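Momden Bedside Fruit and Veg Project
Progress report to the Laltenura Fund
22/03/2024

Dear all,

Thank you, as ever, for your patience with my reports, which I know run on a bit. I promised myself this one would be shorter and I have already failed, because there is such a lot to tell you and most of it is good.

You will remember that the grant was given so that we could take fresh fruit and vegetables to people in Merkcombe and Momden who spend most or all of the day in bed, and do something with the food while we were there, so that it wasn't just a bag left on the side. The idea came from Jeanie Shearer, who had looked after her mother at home and noticed that her mother ate far better when she had been allowed to choose and handle things first. We began home visits in November with 12 households, and we now have 21 on the list. Between us we have made 233 visits, which I had to add up twice as I didn't quite believe it!

A visit goes much as we set out in the application. Fruit and vegetables are washed in the kitchen, brought through to the bedroom and laid out on the covers where they can be reached. The person sorts them, smells them, passes them over, puts aside what they fancy for now and what can wait for tomorrow, and all the while there is a good deal of chat about allotments and jam. We have found that a tray with sides makes a world of difference. On a soft mattress a tomato will roll towards whoever is heaviest, and early on we spent far too much of each visit fishing about in the folds of the bedding. A shallow metal one is what we've settled on, green and shiny, and tomatoes and mandarins show up beautifully in it.

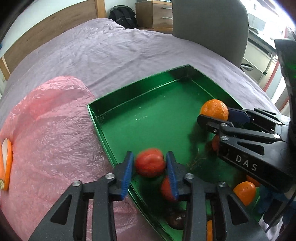 I should say something about the sorting itself, as it was the part your panel asked most about at the Dunbar meeting. We had expected people to sort by kind, and some do, but just as many go by colour, or by ripeness, or by who in the family will eat it. One gentleman in Momden puts everything he dislikes at the foot of the bed and won't discuss it. We have stopped suggesting a method. Our visitors now simply ask what's wanted for today and take it from there, and the visits have been a good deal more relaxed for it.

The choice of food has settled down too. Small apples are much easier for stiff hands than large ones, and plums are a great favourite while they're firm (less so on the bedclothes once they are ripe, as you can imagine). Mandarins and oranges are well liked, partly for the smell when they are peeled. Vegetables have been slower going. We bring one or two each time, kept apart on plates, and carrots always go down well as everybody has an opinion on how to cook them. Bok choy was Jeanie's suggestion and I had my doubts, but it has started more conversations than anything else we've carried up a flight of stairs. Several people had never handled it before and wanted to know what on earth you do with it – soup, mostly, is our answer.

We also now spread a plastic sheet over the duvet before anything else comes out. Families were very kind about juice stains but I did feel we were adding to the washing, and a sheet of thin pink plastic folds up small and wipes down in a moment. It does crinkle rather, and one lady asked us to go back to a towel, so for her we have.

On the money side, we have spent 70 per cent of the food budget and are where we hoped to be. Travel has cost more than planned, as the new households on the Merkcombe side are further apart. I would like to move a little across from printing, if you are happy with that, as the recipe cards came in under the quote.
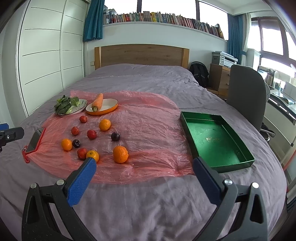 Do people get to keep the food after a visit?
Everything we bring stays in the house, and the visitor puts it away in the kitchen before leaving. Anything the person has chosen for that day is washed again, cut up if need be and left within reach.

For the coming months we plan to hold the list at its present size while two new visitors find their feet, and then to look again at the waiting names. Jeanie is drawing up a sheet of soft fruits for the summer, with strawberries at the very top, and I will send it on to you once she has finished arguing with me over gooseberries.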